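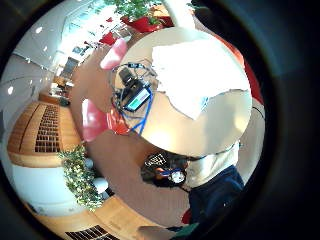 Chapter 4
Teaching by Showing

9 min read
50 shares · 2 comments

A robot arm can be told what to do in two broad ways. The older way is to write the motion down: go to this point, close the jaws, lift, go to that point. It works well on a production line, where every part arrives in the same place and the same way up. It works badly in a kitchen or an office, where a cup may be anywhere on the table and a cloth never lies the same way twice.

The second way is to show the robot the task. A person carries it out, the movements and the camera views are recorded, and a program is fitted to the recordings so that it can produce suitable movements itself. A single recording of this kind is called a demonstration. This chapter deals with how demonstrations are made. Chapter 5 deals with what is done with them afterwards.

4.1 Three ways to give a demonstration

In hand guiding, the teacher takes hold of the robot and moves it through the task. The joints are set to give way under light pressure and their angles are stored as they change. The method is cheap, but the teacher's arms are often in the camera's view, and a heavy robot is tiring to push about.

In remote control, the teacher moves a second device and the robot copies it. The device may be a joystick, a headset with hand controllers, or a smaller arm with the same joints as the large one. The teacher can stand clear of the work. The price is a loss of touch: most systems send back little or no feeling of force, and beginners tend to grip too hard.

In the third method there is no robot present during teaching. The teacher holds a gripper tool with a camera fixed to it and does the job directly. The camera usually has a very wide lens, so that the object, the table and a good part of the room all stay in view as the tool turns. The position of the tool is worked out later from the video. Because the tool can be carried anywhere, demonstrations can be collected in many rooms in one day.

4.2 How many are enough?

There is no fixed answer. In the Clevside folding exercise, which we return to throughout this chapter, students at Hevton recorded 254 demonstrations of a napkin being folded in half. Almost 200 were kept. The remainder were dropped, mostly for lost tracking or for a fold that was left unfinished.

A program trained on the first 50 could fold the napkin only when it began near the middle of the table. Adding more recordings from the same starting place made little difference. Adding recordings from new starting places helped a good deal, and we shall look at the reasons in section 4.4.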